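Ticket: Gekel arm stops short of the cup
Status: open
Reported by: Brunello Bortolotti

Hiya, me again! The policy trained on 30 demos still picks up the cube fine, then dithers on the way over to the paper cup. I ran it 6 times this morning and it let go early in 2 of them – same as before the Grestia update, so I don't think that's to blame.

I've recalibrated the wrist servo and swapped the cable (no change, sadly). Next I'll try shorter action chunks and post the numbers in here after lunch.

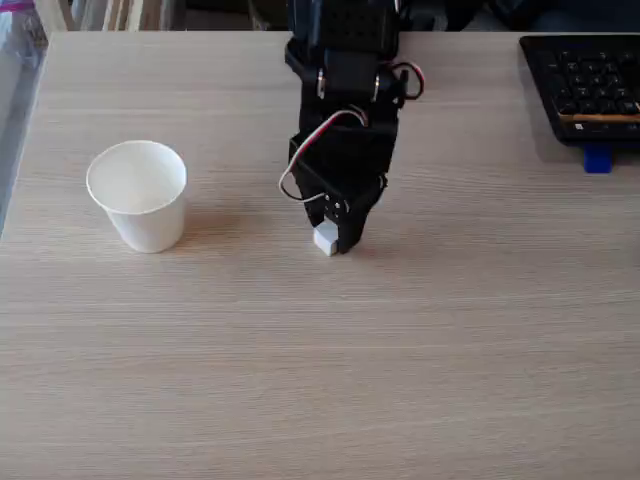
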